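Gripper Trials Working Group
Minutes of meeting, Mon 17 February
Room 3, Stastitz

Present: Lenka Kováčik (chair), Vinzenz Steiner, Eduard Hrubý, Everaldo Medeiros (minutes)
Apologies: Recep Baysal

1. Minutes of last meeting
Approved with one correction. Under item 4, "Bullix controller" should read "Nela controller."

2. Simulated pick trials
Vinzenz reported on the two-finger gripper in simulation. The task is the same as before: approach the cube from above, close, lift, hold. The Bullix finger set completed 338 runs. The Vaněk set is behind because the first batch was started with the wrong friction value for the fingertips and had to be thrown out. Vinzenz will rerun it from the start.

Eduard asked whether the two sets were being given the same cube positions. Vinzenz said they were for the first part of each run list, but the lists split after that. Lenka wants one fixed list for both -- otherwise the success rates can't be put side by side. Agreed.

The pointed fingers do well when they come down square to the cube. When the wrist is turned a little they tend to catch a corner and push the cube before closing. Vinzenz thinks a slower last stage would help. Eduard thinks the approach point is set too low and would rather raise it first and leave the speed alone. Agreed to try Eduard's change first, by itself, then the slower descent.

3. Controllers
Everaldo compared the Nela controller with the one we use now. Nela settles faster at the top of the approach but overshoots on long reaches, when the arm is stretched out away from the base. The current controller is slower and does not overshoot. Both were run at a control rate of 88 Hz. Everaldo has not yet tried the lower gains Recep suggested by email.

Discussion of whether overshoot matters if the arm is given time to settle before it goes down. Vinzenz: no, as long as the wait is counted in the cycle time. Lenka: it will matter on the real arm. No decision. To come back when Recep is here.

4. Camera placement
Eduard has tested the overhead view and the side view. The overhead view loses the cube once the gripper housing is over it. The side view keeps the cube for longer but gives poor depth. He would like to run both together. Everaldo pointed out that this doubles the rendering time, and the machine is already busy at night with item 2. Agreed to test both views together on a short list of 30 runs and report the time taken.

Background objects will stay in for all camera tests. Lenka asked that nothing in the room model be moved between now and the next meeting, including the desk. Eduard noted that the desk sits slightly above the floor in the model. It has no effect on the arm or the cube, so the fix can wait until the comparison is finished.

5. Move to the real arm
Deferred. Lenka will not book bench time until both finger sets have been through the same list. Vinzenz asked that the request go in early, as the bench was hard to get last time. Lenka will ask which weeks are open without committing to one.

6. Actions
Vinzenz -- write the fixed list of cube positions and send it around; rerun the Vaněk set.
Vinzenz -- raise the approach point and repeat the turned-wrist cases.
Everaldo -- try Recep's gains on the Nela controller.
Eduard -- short test with both camera views.
Lenka -- ask about bench time; send Recep the notes on item 3.

7. Any other business
Everaldo asked that run folders be named by finger set and controller, in that order. Agreed.

Next meeting to be set by email once the Vaněk runs are done.

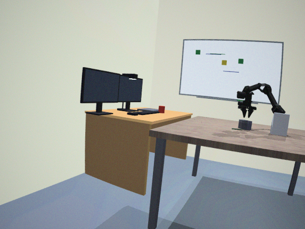
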